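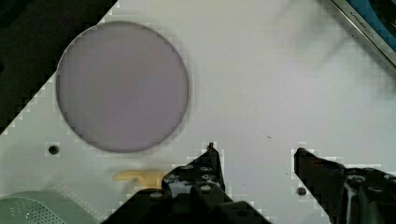

What happens to people's jobs when a kitchen brings in robot arms?

At Sullero, the jobs shifted around and the people stayed. The arms took over a good part of the sorting and setting out of kitchen things, the dull middle of the day, and the crew who used to do it now spend more of their hours cooking, checking, packing orders and teaching the arms what goes where.

About Sullero

We are a contract kitchen and utensil service in Dernard. We cook for schools, clinics and offices that don't have a kitchen of their own, and we look after the trays, lids, strainers and serving tools that go out with the food and come back again in the afternoon. If you have ever eaten lunch at a long meeting in this part of the county, there is a fair chance it came through our side door on Hoshino Street a few hours earlier.

The company was started by Vimala Thampi, who still runs it and who still likes to work the early prep shift when the phones are quiet. She began with a rented stove and a borrowed van, cooking the kind of food she grew up with and then, as the orders came in, a good many kinds she didn't (she will tell you herself that her first macaroni and cheese was nothing to be proud of). These days we send out 2835 meals in a full week during the school year, and every one of them leaves behind something that has to be washed, looked over and put back in its place.

How we came to automation

Putting things back in their place was the part people dreaded. It's slow work, it's hard on the wrists and shoulders, and at the end of a long shift it is the last thing anyone wants to face. We lost good people over it, and we were sorry to see them go.

So one September we set up two robot arms on a white-topped table at the back of the utensil room. We call the project Zatavano, a name that came out of a staff lunch and stuck before anyone could think of a better one. Each arm has a two-fingered gripper and a small camera close to the fingers, so it looks straight down at whatever it is about to pick up. Flat round pieces were hard at first, small curved ones were harder, and anything pale on a white table was hardest of all. We still throw mixed groups of things at the arms on purpose, big beside small and shiny beside dull, as that is how a real bin of utensils looks at three in the afternoon.

What it changed for us

Before anything was switched on, Vimala sat down with the whole crew and made two promises, and both are written into our staff handbook. The first is that no one loses a job or an hour of pay to the arms. The second is that the people who know the work decide how the work gets done, and that includes which tasks go to a machine and which ones stay in human hands.

That second promise has kept us busy! The utensil crew wrote the list of things the arms should practice on, and they took several items off it again when they felt a person was quicker or kinder to the equipment. Anyone on the crew can stop an arm at any time, and they don't have to fill out a form to explain why. We set aside about 1000 dollars a year for each crew member to spend on classes, and people have used it for food safety, bookkeeping, basic programming and, in one case, a very good bread course that the rest of us are still enjoying.

Not everything has been easy. Some of us miss the talk that used to go on around the sorting table, so we moved the coffee break back there and made it longer. Learning to look after the arms took patience, too, and there were weeks when doing it all by hand would have been faster. We kept at it, and the end of the shift feels lighter than it did.

Come and see us

We're happy to show visitors around, whether you are thinking of ordering lunch, looking for work or wondering how something like this might go in your own kitchen. Mornings after ten are best. Ring the bell at the side door and give us a minute, as whoever answers will probably need to dry their hands first.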